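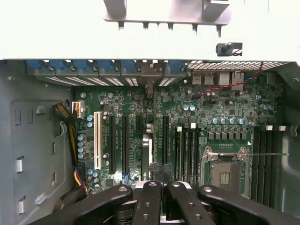
Joncombe cafés try going without throwaway cups

I've been buying my morning coffee at the same counter in Joncombe for years, and until November I don't think I'd once brought my own cup. Now I more or less have to! Seven cafés along the high street have signed up to a shared cup scheme run by Stindier, a small local firm, and the paper ones are going under the counter unless you ask.

You pay a £1 deposit, drink your coffee, and hand the cup back at any of the seven (I've already left one on the bus, so that's my pound gone). Stindier collects them after closing and washes the lot at its unit behind the Nowakowski bakery.

The owner of my usual place tells me the paper cups with lids were costing her almost 10p each, and the compostable sort quite a bit more. Stindier charges her 7p a wash, so she's a little better off, though she does grumble about where to stack them all. She was given 100 to start with and had 88 left by the end of the first week.

Aten, the sandwich bar by the station, is staying out for now. Their customers are mostly running for a train, and I can see the problem. The trial carries on until spring.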